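Progress report: Mustel cutting controller, second reporting period
Prepared for Siwan Mathias, Cisneros program office
Prepared by Jomar Evangelista, software lead
August 25, 2025

1. Status

The project is on schedule for the planner and the control loop. Perception is behind by one work item, covered in section 3. Spending on software labour is within the approved amount and we are not asking for any change to it.

2. Control

At the February review the knife was driven by position commands alone. The arm went to a height and stopped there, whatever the board was doing. This worked on a flat board of known thickness and poorly on anything else. We have replaced it with a controller that follows the planned path sideways but limits the force it will apply downward. The limit is set per task in the Mustel settings file.

Nayeli Jaramillo rewrote the inner loop so that the force estimate and the motion command share one clock. Before this, the two could drift apart by up to 19 milliseconds, and the blade would press on for a moment after contact. The drift is now held under 5 milliseconds in all logged runs.

The current test task is leek and green onion on a bamboo board, with the knife held point down in the two-finger gripper. We chose this food for its layers. They slide over each other under the blade, and a controller tuned on firm vegetables tends to drag them.

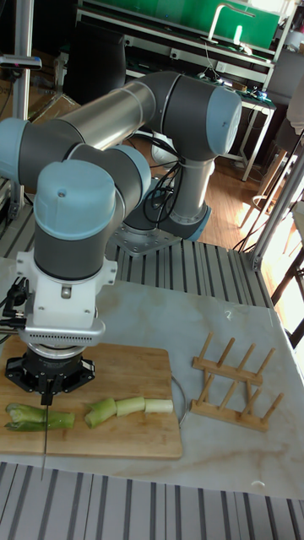
Knife offset calibration now takes one command. The operator closes the gripper on the handle, runs the routine, and the tool tip position is written back to the settings file. The old method needed nine manual touches and a spreadsheet. Aaliyah Desjardins has written the operator notes, and they are in the project repository with the release.

One problem is still open. If the knife rotates slightly in the fingers during a cut, the stored offset is wrong for the rest of that run. We can detect this after the fact from the logs but not yet while the arm is moving.

3. Perception

The segmentation model separates the vegetable from the board well at the green end. It does less well at the pale end, where the colour is close to that of the board and the marble pattern of the work surface. Strong sunlight makes this worse. Maricruz Bañuelos has labelled 900 more images with mixed lighting, and retraining is under way.

Until that is finished, the planner asks the operator to confirm the outline of any pale piece before it will plan a cut.

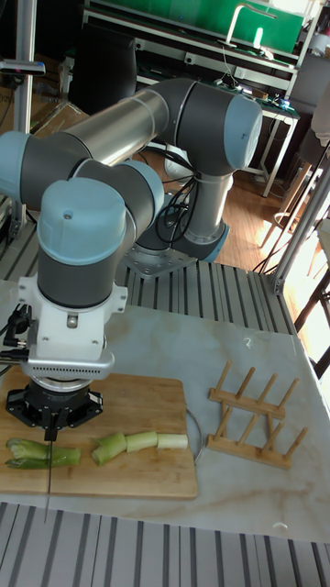
Leek pieces on the board, with the knife in the gripper over the greenest piece.

4. Planning and tooling

The planner now keeps the dish rack and the frame posts as fixed obstacles and checks the full length of the blade against them, as well as the arm itself. Planning time went up slightly. We consider this acceptable.

Run logs are stored in the Stomlow format agreed with your office. The replay viewer opens them directly and shows the force trace beside the camera view. Sirkness has had read access since the last release and has reported two viewer faults, both fixed.

5. Next period

Finish retraining and remove the operator confirmation step if results allow.
Add a check for knife rotation during a cut.
Repeat the leek tests with a second blade.
Deliver the next tagged release with updated operator notes.

6. Decision requested

We need your answer on whether the second blade can be bought under the existing equipment line. The quote has been sent to your office separately.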